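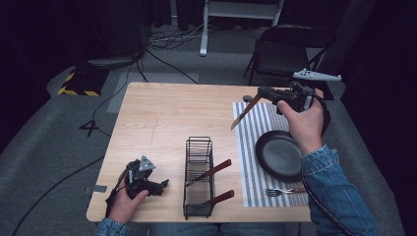 木柄餐刀放在黑色金属丝餐具筐里，刀尖和筐底总出锈点，怎么存放合适？

Gudrun Baumgart 发布于 居家与厨房 > 餐具收纳

家里用的是一套木柄餐具，刀身为不锈钢，刀刃窄长，手柄是棕色木头，没有涂厚漆，摸起来能感觉到木纹。平时直接放在餐桌上的长方形金属丝餐具筐里，筐身是细竖条焊接，敞口，黑色喷涂。餐桌是浅色木面，筐下面没有垫东西。

现有三个现象：
1. 刀尖朝下插入，刀尖处有针尖大小的褐色锈点，用软布加小苏打可以擦掉，过一阵又有。
2. 筐底的焊点处喷涂已经磨掉，露出金属，颜色发暗。
3. 刀比叉子长，插进去以后重心偏高，手柄向一侧倒，搭在筐沿上，柄上压出一道浅印。

洗法：手洗，不进洗碗机，洗后在沥水架上晾一会儿再插回筐里。当地 July 湿度比较高，其他月份好一些。

想问两点：锈是刀本身的问题还是筐的问题；这种筐是否适合放木柄餐刀。换成抽屉分隔盒也可以接受，但希望开饭时能直接在桌上取用。

补充：餐具买自 Priddale，筐是另外在 Asero 买的，两者不是一套。

————————
Ginevra Fontana
已采纳

先分清锈的来源。把刀擦干净，单独平放在干燥处一周，不与筐接触。如果刀尖不再出锈点，来源基本可以定为筐底：喷涂磨破后，里面的铁丝先生锈，锈粉沾到刀尖上，属于浮锈，擦得掉。如果单独放也出锈，且擦后留有小坑，那是刀身点蚀，常见诱因是盐分残留。餐刀用的不锈钢为了保持刃口，含碳量通常高于叉勺，耐蚀性相应差一些，同样的洗法下刀先出锈是正常的。

筐的处理：
- 用尼龙刷清洗，焊点处用 200 目左右的砂纸轻磨，去掉浮锈，擦净晾透。
- 不建议自行补漆。普通喷漆不适合接触餐具，刀尖反复戳也会再次磨破。
- 筐底垫一片食品级硅胶网垫，厚度 5 毫米以内，按内底尺寸裁剪，四边各留一点空隙便于排水。网垫每周取出洗一次。

倒伏问题：敞口长方筐没有分格，餐具少的时候一定会倒。可以加一块隔板，把长边分成前后两段，刀放短的一段。隔板与筐壁用硅胶扎带固定，不要用裸铁丝。手柄上的压痕若只是木纤维受压，垫一块湿布，用低温熨斗短时间烫一下，多数能回弹。先在不显眼的位置试。

木柄本身：洗后立即用布擦干，柄与刀身的接缝处要擦到。晾的时候平放，或者刀身朝下、手柄朝上，避免水顺着刀身流进接缝。每一两个月上一次食品级矿物油，薄涂，静置过夜，第二天擦去余油。橄榄油之类的食用油会氧化发黏，不要用。

至于是否适合：刀完全干燥后放入，可以长期用；拿它当沥水筐则不合适，筐底积水蒸发慢，喷涂磨损后更明显。你的描述里“晾一会儿”应该是主要问题，摆在桌面上的筐只放干餐具。筐下面也最好有垫子，湿的金属脚压在浅色木面上容易留黑印。

————————
Brzozowska

我家直接换成不锈钢筐了，Bremley 的，没再管过。刀平时放抽屉，吃饭时才摆到餐垫上。叉子怎么插都行，刀还是平放省事。

————————
Gudrun Baumgart 回复 Ginevra Fontana

单独放了一周，没有新锈点，擦过的位置也没有坑，应该是筐底的问题。网垫已裁好放入。隔板还没做，筐的内宽与手头的板料差一点，需要再锯。矿物油上过一遍，柄的颜色变深了一些，压痕还在，熨斗的办法等周五试。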